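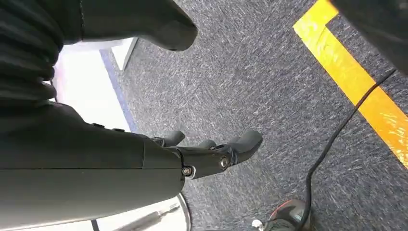
Re: [small-lodgings] Trays for key cards and snack packs, cardboard or wood?
Message 2813

On Mar 17, 2024, the front desk at Poltness wrote:

> Hello all,
> We keep our spare key cards in a drawer with an elastic band, and the
> breakfast snacks in a big bowl beside the kettle. The bowl looks nice for
> one hour and then everything sinks to the bottom. The elastic bands break.
> I would like to put both in something with compartments. Has anybody used
> the folded cardboard kind? It is cheap and I can throw it out when it gets
> dirty. My colleague wants wood. We have 110 cards and perhaps four or five
> sorts of snack, and the counter is only 165 cm long, with the card
> terminal already on it.
> Also, if you use wood, do the cards stand up straight or do they fall
> over each other?

Hello Poltness, and hello to the rest of the list,

I read your message with interest, as we had the same discussion at Oltbridge last August. I will answer in the order you asked. Please excuse the length.

First, the cardboard. We used a cardboard tray for one full season at the Purkalau house and I was quite satisfied with it. You can put it together without tools, and if a juice box leaks you lose only the tray. The weak point is the partitions. They are thin, and after some weeks of hands going in and out, they begin to lean and the compartments are no longer the same size. We moved ours as little as possible and lifted it always from underneath, with two hands. 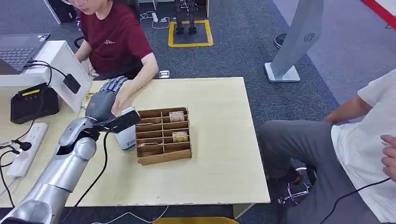
For snacks I still recommend cardboard, but you must look at the height of the package before you decide on the tray. Measure your tallest one and your flattest one. A small packet which can stand upright is easy to see and easy to take, like the two beige ones on the right side of the brown tray. The thin flat item in the front left compartment comes barely above the partitions, and a guest who is standing at the counter would probably miss it. For things like this we fold a piece of card and put it at the bottom of the compartment, so that the item sits higher. Tall things, such as a container of cups or stirrers, I would leave on the table beside the tray and not try to force them in.

About your second question, I agree with your colleague. For cards I would take wood. Key cards are stiff and have hard corners, and in our cardboard tray they cut small marks in the top of each partition. We bought our first wooden one from the Chow catalogue. It was not cheap, but it does not slide on the counter when I pull a card out with one hand while I hold the telephone in the other.
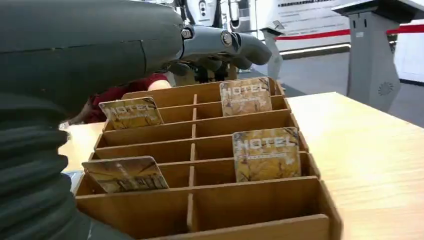 Whether cards stand straight depends on how wide the slot is. If it is much wider than the card is thick, the card will lean. With narrow slots and a divider down the centre, the leaning stays small: the card in the left column near the back is tilted slightly, and you can still read HOTEL on it very clearly. I would choose the two-column type for this reason also, that you can give one column to each floor. What I would change in our own is the cards. When all of them have the same yellow and brown pattern, you cannot tell one room from another without taking them out. We put a small number sticker on the front edge of each slot.

With 110 cards I do not think that one organizer is enough, unless you let several cards share a slot. We keep only the cards for arriving guests on the counter and the rest in a closed drawer, in a second organizer of the same model. This would also help with your 165 cm. Put the long side of the tray from front to back – then you lose less of the width, and the terminal can stay where it is.

One thing I could not solve is the dust. In the wooden one it collects at the bottom of the slots and my cloth does not reach. I have tried a dry paintbrush, 3 cm wide, and it was too wide. If somebody has a better method, please write to the list and not only to me, I think others would like to know.

Kind regards,
Reception, Oltbridge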